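Rechercher un essai, un club, un produit… OK

Hulix, le module pour club de robotique : 60 pages de fiches et peu de réponses

Par Yvette Lachance, jeudi

La boîte promet qu'un groupe de débutants programmera sa première saisie en 15 minutes. Au club Perron, nous avons mis la soirée. Je précise que nous avions déjà le bras et la pince ; Hulix ne vend que le logiciel, le classeur d'activités et un accès au forum, le tout pour 500 $ par année.

L'interface est propre, je le reconnais. On glisse des blocs, on enregistre des positions, on relance. Mervin Després, qui encadre les plus jeunes, a aimé la gestion des points de passage. Moi, moins : renommer une position efface parfois celle d'à côté, et le bouton Annuler ne revient que d'un pas.

Le classeur est plus faible. La fiche sur l'approche verticale suppose qu'on connaît déjà la hauteur de l'objet. Celle sur les objets arrondis tient en un paragraphe, traduit trop vite (« la prise est heureuse »). Kendra a fini par écrire sa propre fiche, et c'est celle-là que le groupe utilise.

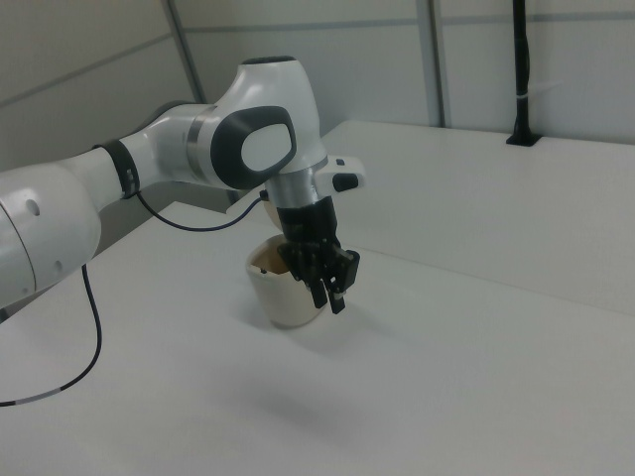

Pour l'exercice de la tasse, réglez d'abord la vitesse d'approche au minimum. La valeur proposée par défaut me paraît imprudente avec des élèves autour de la table. Prévoyez aussi de la vaisselle dont personne ne veut plus.

Le forum ? Deux questions posées en décembre, une réponse, un lien vers la fiche que je critiquais.

Je ne renouvellerai pas à ce prix. Un club sans personne d'expérimenté y trouvera peut-être un point de départ, à condition d'exiger l'essai gratuit avant de payer.

À lire aussi
Rultometti : le concours vaut-il le déplacement ?
Gustberg, établi pliant : essai en atelier
Monter un club de robotique au secondaire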